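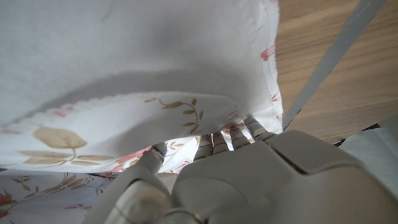 **Typing Delay in a Browser-Based Word Processor**
Mekdes Hailu and Roald Lindholm, 20/10/2021

This report compares typing delay in the Tulier web editor with that in its desktop version. Each test used a file of 96 pages, first with comments hidden and then with comments shown. Both versions were run on the same laptop – a school-owned Eltari – with an external keyboard.

In the web editor, the longest delay was 813 milliseconds, recorded while comments were shown. Hiding them brought the delay below 60 milliseconds.

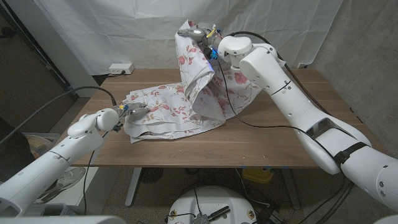
Does the browser itself affect the delay?

Our tests cannot settle this, as only one browser was installed on the laptop. Gunvor Moen, our adviser, has asked that a second browser be added in April.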